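26 Sep 2025

Dye notebook, indigo vat, continued from the green book (which is full, and also has a blue thumbprint on every page, sorry).

Vat is back in balance! I'd just about given up on it over the weekend. It had gone that flat navy color with no sheen, and the yarn was coming out a sort of dishwater gray-blue that rubbed off on everything. Tiruwork said to stop feeding it and leave it alone, so I left it alone, mostly. I did stir it once. Okay, twice. This morning the surface had the coppery skin again and the liquid underneath was yellow-green when I pulled up a spoonful, so I warmed it and went ahead.

Today's batch was the Fellham two-ply, 678 g dry weight, scoured yesterday and left soaking overnight in plain water. I split it into four skeins and tied them loosely with cotton. Note to self: loosely. The August skeins still have white bands where the ties were too tight, and Vicente has been calling them "the zebra lot" ever since.

Dips were five minutes each with fifteen in the air between. Skeins A and B got three dips, C got five, D got eight. I squeezed each one under the surface before lifting it so it wouldn't drip back in and carry air down with it. That seems to be most of the trick with this vat - it hates bubbles. By the last dip on D the liquid was drifting toward blue again, so I quit there and put the lid on.

A and B are a nice soft sky shade, very even. C is what I'd call denim. D is lovely and dark but I don't trust it yet, it still left a mark on a damp paper towel after two rinses. I'll give it a vinegar rinse and try again once it has dried. If it still rubs, then I overloaded it and we should go back to shorter dips with longer airing, like Tiruwork does.

The Borkimdale sample cards need shades 2, 4 and 6 on this same base. I think C will pass for 4. Shade 2 is lighter than anything I got today, so that one will have to wait for a tired vat, and I may as well use this one at the end of its life instead of mixing a weak one on purpose.
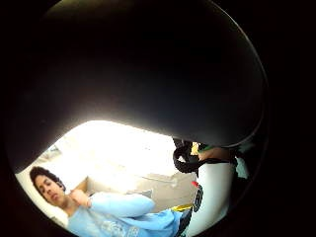

Feeding for tomorrow: a spoonful of fructose and a pinch of lime, stir slowly, lid on, don't peek for an hour. I know, I know. We're down to 221 g of indigo powder in the tub, so somebody please order more before the Yimer scarves come up. The kilo bag (1000 g) worked out a lot better than the little jars last time.

Vicente, the Tundano wool you asked about is in the blue bin, not scoured yet. It's greasy stuff and I'd give it two hot soaks at least. Please use the old pot for that and keep the good one for rinsing!

Still to do: tag A through D before I forget which is which, wash the spoons, cut a length off C for the card, and find out if the pH strips in the drawer are any good. They read 9 in everything, including the tap water.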